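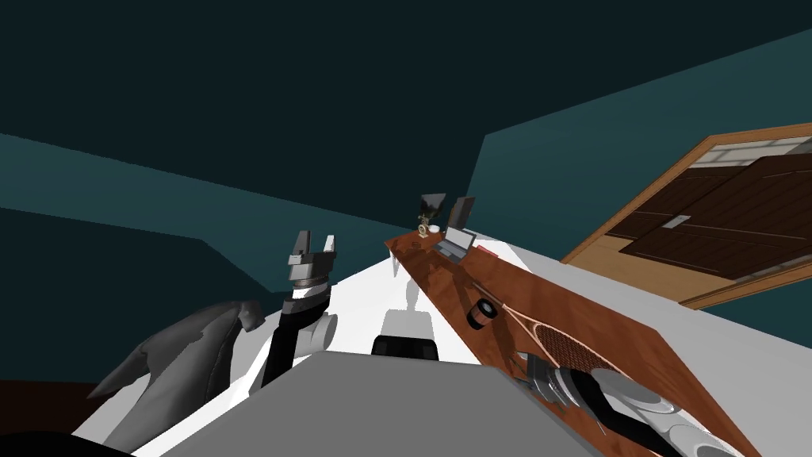 Attachment 1: sim head view, table task, right gripper by the can

Hi all, Jonalyn here. Reopening this one, sorry! I know Uriel closed it after the Skoltden update, but I'm still getting the keep-out warning when the right arm goes for the can. The racket head is right next to it, and the arm is over part of it in the view I attached.

What I've tried so far:
- reloaded the table layout, same warning
- dropped approach speed from 200 to 100 mm/s (our rule for anything near a second object), same warning, just slower
- ran it 5 times, got it on 3

Our practice sheet says keep the idle arm parked and clear before the other one reaches. My left arm is up with its fingers open, so does that count as parked? I've been treating it as fine and now I'm not so sure.

Also, the view is tilted a lot. Do we have a limit on head tilt before a run gets logged? I couldn't find one.

Anas, could you check the racket's collision margin? I'll hold off on more runs till I hear back.

Status: reopened, waiting on Anas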